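Gritix Blue Masking Tape, after two months of abuse
Posted Tuesday, April 10, 2018

I did not plan on having opinions about tape. I really didn't! But I've bought four rolls of the Gritix blue now, and I keep getting asked which one I use for marking out my work table, so let's do this properly and I can just send people the link.

A little background first. I cut and sort a lot of fabric and paper for quilts and cards, and I do it all on one big gray table top. It's a lovely surface, smooth and matte and easy on the eyes, but it has no lines on it whatsoever, so my piles drift. By the end of an evening the "cut" pile and the "to cut" pile have become one pile and I've lost the will to live. Taping the table into sections fixed that for me, and it costs next to nothing compared with one of those giant printed mats (the one I wanted was $184, no thank you).

So, the tape. First thing I noticed is how good the color is. I'd been using a cream one from Ismont, which on gray just sort of vanishes under lamp light, and I kept setting things down straddling the line. The Gritix is properly BLUE. I can see where one section stops from clear across the room, even without my glasses.

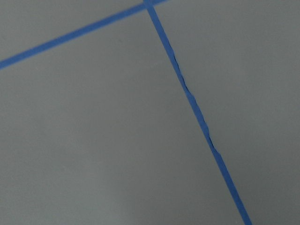

It also tears by hand pretty cleanly, which I care about more than I should, as I never know where my scissors are. The edge comes out a bit ragged if you yank it, so go slow, or do what I do and tear it long and trim the end with a craft knife afterward.

Now for my main gripe. It's thin, and over a long run it will wrinkle if you let it go slack for even a second. Short pieces go down beautifully. Anything longer than my arm and I get a puckered stretch somewhere in the middle, every time. You can lift it and lay it again if you catch it right away, but on the second try it seems to hold a little less. My best results come from sticking down one end, unrolling the whole length in the air, pulling it snug and then lowering it all at once. Rubbing it flat with an old gift card helps too. If wrinkles drive you nuts, the Brarkeck tape is thicker and behaves better on long lines, but it's also stiffer and I found it a pain to tear, so pick your poison.

Where two lines cross I just run one straight over the other. I was worried I'd feel a bump there when sliding paper across, and with the Brarkeck I did. With this one, hardly at all.

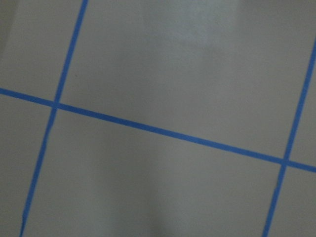 Removal is where it won me over. I left one set of lines down for 39 days (yes, I wrote it on the calendar, I was curious) and it peeled up in long strips with no goo. I wiped the table with a damp cloth and that was that. The Nieto tape I had before this left a gummy shadow that took me a whole Saturday morning and a lot of dish soap. Never again.

A few odds and ends. The roll I get is 68 feet, and one roll does my table with plenty left for labeling bins. Pen writes on it fine, gel ink smears. The cardboard core got a bit squashed in shipping on one roll but it still unrolled okay. Oh, and it does pick up lint along the edges if you sew nearby, so expect it to look a little fuzzy after a few weeks.

Four stars from me. I'd give it five if they made it a touch thicker, and I'd love a narrower width for smaller sections. I'm redoing the whole layout in June once this quilt is finished, and I already have the next roll in the drawer.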